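Measuring up a room before you build anything in it
Workshop tips, 17 Jun 2022

Every few months a gadget comes along that will supposedly put the tape measure in the bin. I've tried 4 of them now, including the Celtero clip-on and the Flolex app with the paid tier, and I still own 2 tapes. Laser gear has its uses in a home workshop. Most of them are smaller than the box claims.

Start with the tape. Measure the alcove at the floor, at waist height and at the ceiling, and write down the smallest number. No wall in an old weatherboard is plumb, and a single reading will tell you it is. Do the depth the same way, then both diagonals. If the diagonals differ by more than 3 mm, plan on a scribe strip.
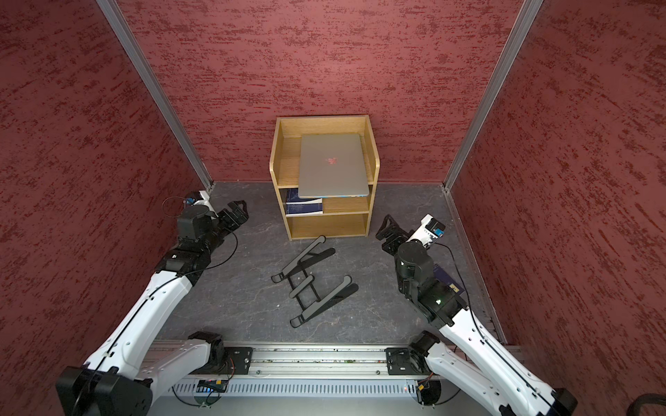

A reader in Lovedside wrote in to say that a phone scan did her whole laundry in a minute and the cabinets went in without trouble. Good for her. She also mentioned a 20 mm filler panel down each side, and with that much slack you could measure with a bit of string.

My own test with the Flolex app was a hallway I'd already taped at 2,455 mm. The app gave me a different answer each time I walked it, and the spread was wide enough to lose a skirting board in. Fine for working out how much paint to buy. I wouldn't cut melamine off it.

Handheld laser measures are better, provided you check where yours measures from. Some read from the back of the case, some from the front, and plenty let you switch between the two by accident. Take one known distance before each job and compare it with the tape.

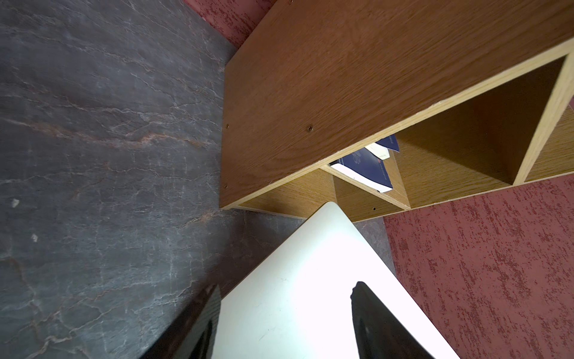
Shiny and dark surfaces are where the readings go wandering. Gloss tile, mirrors and black stone can all throw a beam about. Stick a square of masking tape where the dot lands and shoot that. The Paracha target cards do the same job for a good deal more money.

Keep your numbers in millimetres, all of them, and put the date on the sketch. I have a page from March that says "door 55" and I couldn't tell you what it means.

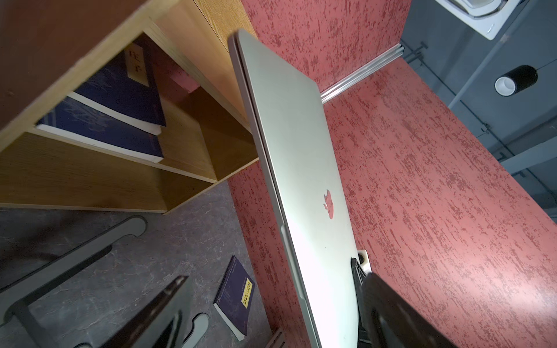 If you do save a scan to the computer, type your taped dimensions into the file name or a note beside it. The software will happily let you pull a measurement between any two points, to a tenth of a millimetre, whether or not the scan was ever that good. Treat those decimals as decoration and go back to the wall before you cut.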